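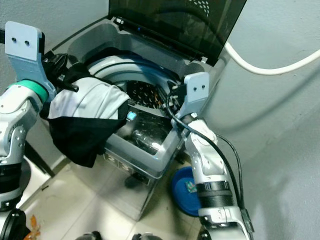
La lavandería compartida de Zarkbridge abre sus puertas y ya tiene montones de ropa esperando

28 de febrero de 2019

Los vecinos del edificio Halliday, en Zarkbridge, estrenan por fin su servicio de colada compartida, y la respuesta ha sido estupenda. En su primer mes de prueba, enero, se apuntaron 98 hogares, casi el edificio entero, y la lista de espera de las calles de al lado no deja de crecer. El proyecto se llama Bamska y parte de una idea muy sencilla: quien no tiene lavadora en casa, o no tiene sitio donde tender, puede dejar la ropa en un piso de la planta baja y recogerla limpia y doblada al día siguiente.

La lavadora es de carga superior, con tapa de cristal oscuro que se abre hacia arriba, y los usuarios la han recibido con verdadero cariño. Muchos venían de años de máquinas de puerta frontal y de agacharse a recoger calcetines del suelo. Con este modelo se carga de pie, se ve el tambor entero de un vistazo y se puede añadir esa camiseta olvidada que siempre aparece en el último momento. El tambor se revisa al terminar cada turno, por si queda alguna prenda pequeña pegada a la pared.

El servicio admite de todo lo que se usa a diario: camisetas, toallas, calcetines, ropa de cama ligera. Quedan fuera los edredones de plumas, las alfombras y cualquier prenda que en la etiqueta pida limpieza en seco. Las piezas con hebillas, correas o cierres se aceptan sin problema, aunque conviene traerlas abrochadas. Bamska proporciona bolsas de malla para la ropa delicada y presta 2 por hogar, que se devuelven con la colada siguiente.

El ambiente es el de una casa cualquiera, y ahí está buena parte de su encanto. El suelo es de baldosa blanca, hay un mueble con aspecto de madera, una silla negra, unas zapatillas grises y una esterilla oscura. La ropa se junta en un cesto en la estancia y allí empieza el trabajo de verdad, que es separarla.

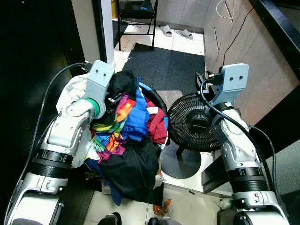
Una toalla azul, rayas de colores y mucha prenda negra en el montón, con el ventilador al lado.

La clasificación es el momento que más entusiasma a los participantes. En las sesiones abiertas del sábado se aprende a separar por color y por tejido, a leer los símbolos de las etiquetas y a decidir qué puede ir junto. Lo oscuro hace un grupo. Lo blanco, otro. Los azules intensos y los granates se lavan aparte las primeras veces, sobre todo si son nuevos, y las prendas de muchos colores tienen su propio debate: hay quien las mete con la ropa oscura sin pensarlo y quien las lava solas toda la vida. El consejo de Bamska es probar primero con un paño blanco húmedo en una costura interior. Si el paño sale limpio, adelante.

También se insiste en los bolsillos. Pañuelos de papel, tiques, monedas – cualquiera que haya sacado una colada negra cubierta de pelusa blanca sabe de qué se habla. El repaso se hace prenda por prenda antes de cargar, y las mangas y las perneras se estiran en ese mismo paso. Las camisetas estampadas se lavan del revés, y los calcetines se emparejan ya desde aquí con una pinza de plástico, un truco que propuso una vecina en la segunda semana y que ahora usa medio edificio.

El ritmo es bueno. Según el recuento de los organizadores, durante la prueba de enero pasaron por el piso hasta 1000 prendas, entre ellas una cantidad asombrosa de calcetines azul marino. Solo una bufanda se quedó sin dueño, y al cierre de esta noticia seguía colgada en el tablón de la entrada. 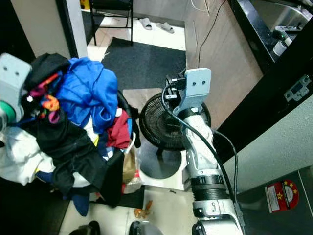 Ropa por clasificar: blanco, granate, azul y un estampado multicolor, junto a una bolsa de papel.

Para el secado se ha optado por el tendedero interior y el aire en movimiento. No hay secadora, y de momento no se la echa de menos. Los organizadores recomiendan dejar un palmo de separación entre prendas, colgar los pantalones por la cintura y apuntar el ventilador al espacio entre dos filas, sin dirigirlo de lleno a una sola toalla. Con la ventana entornada, explican, una tanda de camisetas tendida por la tarde suele estar lista por la mañana. Las toallas piden algo más de paciencia y una buena sacudida antes de tenderlas, que les devuelve el rizo.

El doblado corre a cargo de los propios usuarios en turnos rotatorios, y se ha convertido en la parte más social del asunto. Se pone la radio, alguien trae café y se comparan métodos. Hay defensores apasionados de la toalla en tres partes y partidarios del rollo para ahorrar espacio en el armario. Las sábanas ajustables siguen sin tener una solución que convenza a todo el mundo, aunque habrá una sesión dedicada solo a ellas y ya se han apuntado más personas de las que caben en la sala.

La asociación vecinal Haltix, que impulsa la iniciativa, ha conseguido que el piso se ceda sin coste durante el primer año. La cuota cubre el agua, la luz y el detergente, un líquido sin perfume elegido por votación después de probar varios. El suavizante queda a elección de cada hogar: quien lo quiera lo trae de casa en un bote con su nombre.

El siguiente paso es llegar a 100 hogares antes del verano y ampliar el horario a las tardes de entre semana, la petición más repetida en el buzón de sugerencias. Otras comunidades de Zarkbridge han preguntado ya cómo montar algo parecido, y Haltix prepara una guía breve con los turnos, la lista de material y las normas de uso. Se repartirá gratis en papel.

Las inscripciones se hacen en el portal del edificio Halliday, donde hay una hoja para elegir turno. Se pide traer la ropa en una bolsa o cesta propia con el nombre bien visible, dejarla antes de las diez de la mañana y avisar si alguna prenda destiñe. La sesión de sábanas ajustables será el próximo sábado a las once, y quien quiera practicar puede llevar la suya.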